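Long thread about a dressing table, because some of you asked how it is going with the bedroom. Get a tea.

1/ When I moved to this flat in November I had only a bed, a chair and one lamp. I put my make-up on standing in the bathroom, with my elbow against the washing machine. I decided the first real furniture will be a dressing table.

2/ I wanted something plain. I made a list with measures and I was very serious about the list. Then I went to Hatura, the second-hand hall near the bus station, and I forgot the list in my pocket.

3/ The one I fell for is white, with a big oval mirror and so much carving that my sister asked if it came with a castle. Small flowers on top, curls at the side with a thin gold line. It is the opposite of plain.
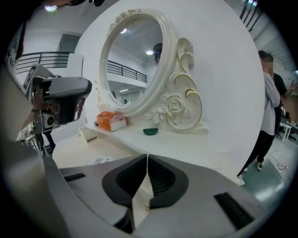
4/ Price on the label was 41. I said 40, the man said 40 is fine. I am not good at bargaining, so this one pound is my greatest success in the new year.

5/ Delivery was 20 more, with Kuusisto, the small van company. They carried it up the stairs with the mirror in a blanket and did not touch one wall. I recommend them — also they answer the phone, this is rare.

6/ Now the cleaning. If you buy a carved thing, please know that dust lives in every curl. A cloth does not go in. I tried cotton buds and used almost a whole box on the rose alone.

7/ What worked better: a soft old paintbrush, dry first, then a little damp with one drop of dish soap in the water. Then a dry cloth at once. Do not leave water standing near the gold, I was told it can lift.

8/ I go very slowly near the gold line. In one place at the back it was already a bit rubbed when I bought it. I will not repaint it. My hand is not steady enough and I would see my mistake every morning.

9/ Several people wrote to me that I should paint the whole table dark green. Thank you, no. I understand it is the fashion. I like it white and a little too much.

10/ Next question was what may stay on the top. My rule is: only things I use every day. Everything else goes in the box from Nirnerton, the one with the lid, and the box goes under the bed.

11/ So the tissues stay out. I take one every few minutes when I have a cold, and I have a cold the whole winter. The orange box does not match anything, and after one week I started to like it exactly for this.
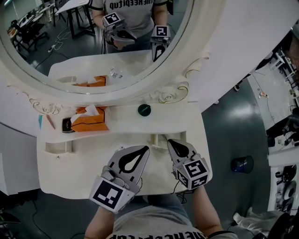 The top of the table, with the box of tissues.

12/ The rule is broken every evening, I confess. I come home and put down what I have in my hands. In the morning I collect it again. Maybe this is what the table is for.

13/ About the mirror: it is big, so it gives back also the rest of the room. I did not think of it before. If the bed is not made, I see it two times. I make my bed now.

14/ For the light, I tried the lamp on the left and then on the right. On the left is better for me because I am right-handed and my arm does not make a shadow on my face. With daylight I do not need it at all until three o'clock.

15/ The seat is still a problem. My chair from the kitchen is too high and my knees meet the table. I saw a round stool from Cakier which would be right, but it costs more than the table did, and I can't accept this in my head.

16/ If somebody has a low stool and does not want it, write to me. Colour is not important. It can wobble a little, I know how to put felt under a leg.

17/ Somebody asked how to keep the mirror without stripes. I use warm water with a bit of vinegar, on the cloth and never directly on the glass, so it does not run down behind the rim. Then newspaper. My grandmother did it so and I have no better idea.

18/ And yes, I measured the door before I paid. This part of the list I did remember.

19/ Next is the wardrobe, where I have 1,000 hangers and nothing to hang. I will write when there is something to tell — probably not soon.

January 21, 2019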